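The Grey Place

1. Step 265

In April I was still new at Gevano, and they gave me the night runs. The work was simple to explain. The planner, which was called Jinik, had to find a path for the arm, close the fingers and lift the cube. I had to find out why it stopped.

It stopped always at the same step. Fifteen runs, fifteen different seeds, and each time the log said: step 265, waiting for grasp. There was no error. The collision checker was content, the inverse kinematics had a solution, and the fingers were open as they should be. Then Jinik asked itself for a new plan, and after this for another one.

I put more print lines in the code. I went to the kitchen, washed my cup and came back. The number was still 265.

My grandmother used to stop like this in front of a closed door, with her hand already lifted, when she could hear people talking inside. I thought of her more than once that night, although it did not help me with the code.

At two o'clock I switched off all the overlays, the path lines and the coordinate axes, and I looked only at the arm and the cube.

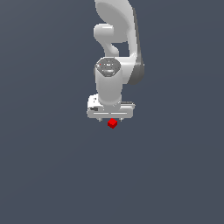
2. The tolerance

I had read the log for so many hours that I had forgotten there was a place behind it. A grey place, with one red cube in it. I moved my chair closer and sat for a while with my hands in my lap.

Then I opened the grasp file. It was written by a person at Rondonuwu, the small company from which Gevano bought the first version of the planner. The comments were polite and a little sad. Near the end I found this one:

"Do not close until the pose is certain. If not certain, look again."

Under it was the tolerance, and it was zero. The pose estimate came with a small noise, so it could never be certain. Jinik looked again, up to 200 times in one run, and then it began from the start.

I could have changed the number at once. Instead I wrote a message to the author, at the old address from the top of the file. I asked if the zero was a mistake or a wish. I knew the message would probably go nowhere, but it seemed rude to change it without asking.

3. Seven

The answer came before the cleaning people.

"It was a placeholder," it said. "I left before I could measure it. Please put what is true."

So I measured the noise and put in a tolerance of 7 millimetres, which is a generous number for such a small cube. I wrote the reason in a comment and left the old comment above mine. Then I started the run again.

The counter went to 264, then 265, then 266. I had my coat on already, with one sleeve empty, and I stayed there and read the numbers until the run was over. After that I loaded the next seed.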